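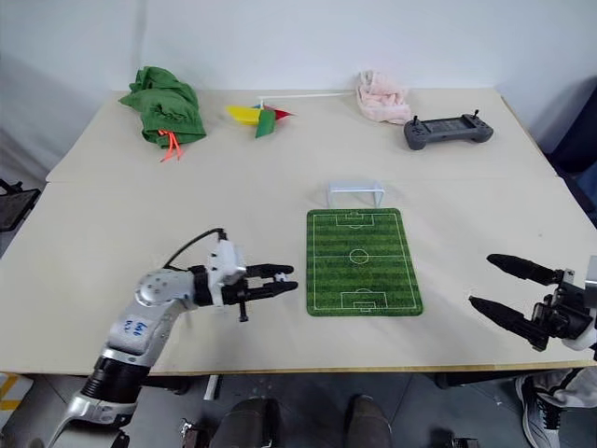

Progress report to the Maes Fund, April 2018
Prepared by Marcelle Rey, Tiko Toy Library

The toy library at Vurau has now been lending for a full season. We have 352 items on the shelves and 171 families signed up. Most loans are for two weeks, and families may renew once.

Sorting and checking went slower than planned. Every returned toy is laid out on the worktable, wiped down and matched against its card before it goes back on the shelf. Tabletop sports sets take the longest - the mats have to be checked for creases and the small parts matched to the list. Pinwheels and other light toys are quick, but they bend easily and we replace more of them than we expected. Cloths and soft items are washed after each loan.

Spending to date is $900 of the $2000 granted. Most of it went to storage bins and replacement parts from Muvard. The rest is set aside for shelving and a second round of outdoor toys.

Two things are behind schedule. The printed catalog is not finished, and the labels on the older board games still need to be redone. Güven Duman has taken over both and expects to have the labels done in May. The catalog will follow once the numbering is settled - we would like to use the same numbers on the shelves and on the cards.

We are not asking for any change to the budget at this time.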